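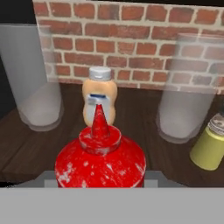 Can you trust Dramside's grip force limit right after you install it?
Only for objects with simple shapes, and only once you've turned off the automatic regrasp. With the default settings it can squeeze well past the number you typed in.

I've been using Dramside (it's the tabletop grasping simulator from Nesolby) since November, mostly in the evenings, and I paid the full $369 for the single-seat license. I build pick-and-place routines for small packing lines, so kitchen stuff and squeeze bottles are pretty much my whole life right now. I wanted to love this thing, and for a couple of weeks I did!

Setup was easy. The installer found my graphics card, the gripper models loaded, and I had an arm moving before I'd finished my coffee. The object library is good too. There's a big red squeeze bottle with a tall cone nozzle and scuffed-up shoulders that looks like it's been through a few summers of cookouts, and a smaller peach one with a pinched waist that is a great test for finger placement. Put the two close together with tall see-through cups on either side and you've got a nasty little clutter problem. I also like the wood table and brick wall background, which is way nicer to stare at than a gray void.

So, the fault. I'd set up a batch of 3,000 grasps on the red bottle, force limit set nice and low, and let it go overnight. In the morning the summary page was all green. I only opened the raw log because I wanted a chart for a client, and there it was: 684 of those runs had gone over the limit. Some by a hair, some by double. None of them flagged!

What happens is this. If a finger loses contact for even a moment (and on rounded shoulders it loses contact a lot), the regrasp feature kicks in and starts a fresh close command. The fresh command doesn't carry your limit with it. It uses the factory value for the gripper, then your number comes back once the grasp settles. The summary page only checks the settled value, so you never hear about the spike. On a screen, who cares. But I was about to export that routine to a real arm that I reach around all day to clear jams, and that export includes the regrasp behavior. My hand is in there! I felt a bit sick, to be frank.

I wrote to support and got Kári Thorlacius, who was polite and quick and asked for my log right away. He reproduced it the same afternoon and sent me the workaround: turn off automatic regrasp, then set the limit again at the gripper level as well as in the task. I reran the batch that way and got zero overshoots, though more dropped bottles, as you'd expect. He said a patch is coming. As I write this it hasn't shown up, and there's no warning on the download page, and that part bugs me more than the bug does. If you know a force limit can be skipped, put it in big letters at the top.

A few smaller gripes while I'm here. The log viewer is slow with long batches. The see-through cups sometimes confuse the depth sensor model (fair enough, they do that to real ones too). And the manual has one page on force limits and five on changing the background.

For comparison, I went back to Trirnach for a weekend. It's uglier and the setup is a pain, but it stops the run cold when a limit is crossed, with a big rude error. I used to find that annoying. My buddies over at Negash swear by it and I kind of see why now.

I'm giving Dramside two and a half stars. I'm keeping my license and I'll bump the score up if the patch does what Kári says. Until then, read your raw logs, and put a separate hardware limit on the real gripper before you run anything you exported from it.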